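Wed 6 May – Brestow test bay, pitch bearing rig

Started the grease run again on the second bearing. Leif Damgaard swapped the load cell before lunch and the zero now holds. The old one had been drifting since March, so I've marked everything logged with it as suspect in the shared folder. Please don't use those files for the Turnirance report.

Settings for this run:

- sweep of 5 degrees either side of feather
- one sweep every 60 seconds
- stop at 2,000 sweeps, or sooner if motor current climbs and stays up

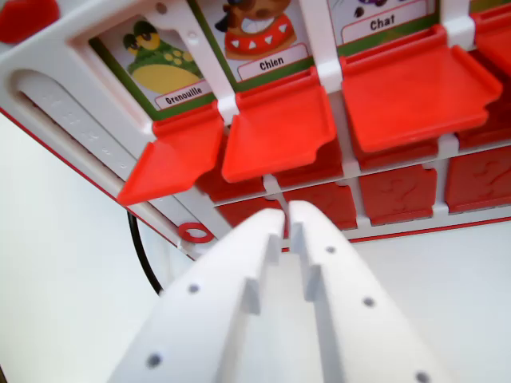 Current was high on the first few sweeps and then settled. Same as last time with this grease. I think it's just churning until it spreads along the raceway. There is a faint tick near one end of the travel. I could feel it with a hand on the housing but couldn't find it in the accelerometer trace. Leif thinks it's the pinion, I think it's the cable chain. We tied the chain back and the tick got quieter but didn't go away.

Hyvönen sent the new lip seals. Six in the box, two with a nick on the outer edge. Put those aside with a tag and wrote to them.

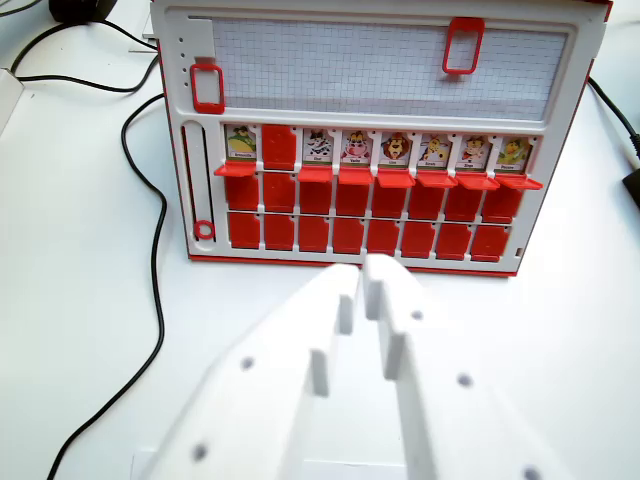 The cold chamber is booked by the gearbox people until they finish their oil work, so the low temperature part waits. I'd still like to do it before we strip the bearing – taking the seal off changes the drag and then we can't compare.

To do:

- Check pinion backlash with the dial gauge, both ends of travel
- Ask Hondura for the grease batch sheet, the one we have is for the old drum
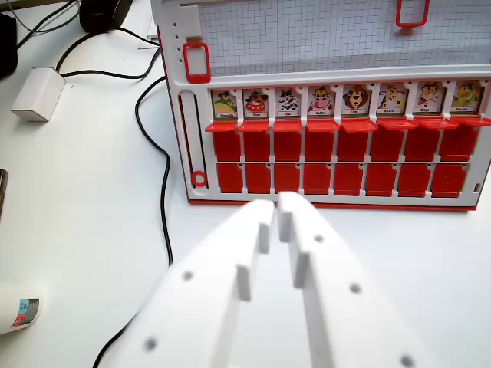

- Copy the current trace off the rig PC before it overwrites
- Move the chain bracket roughly a hand's width outboard and listen again
- Leif to order a spare load cell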